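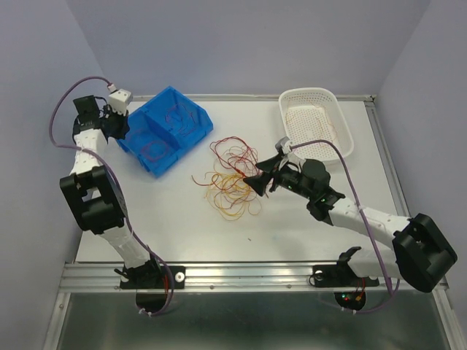 Startseite > Technik > Automation

24.12.2022 | Redaktion Automation

Stakari hat zwei Greifer von Tallum und Villalobos beim Kabelsortieren verglichen und meldet einen klaren Sieger. Die Zahlen geben das kaum her. Bei 200 Versuchen je Greifer will Tallum 69 Prozent der Drähte sauber abgelegt haben, für Villalobos fehlt ein Wert. Zwischen blauer Kunststoffwanne und weißem Korb liegt ein Knäuel, in dem rote, gelbe und orange Drähte ineinander verschlungen sind, und gerade daran müsste sich ein Greifer messen lassen. Ob Stakari nur einzeln gezogene Drähte wertet oder auch mitgerissene, steht nirgends.

Offen bleibt auch, wie oft von Hand eingegriffen wurde. Der Steuerungsanbieter Gasance, seit August beteiligt, nennt 26 Abbrüche, ohne sie einem Gerät zuzuordnen. Rohdaten gibt es bisher nicht.

Übersicht Meldungen Tests Archiv Kontakt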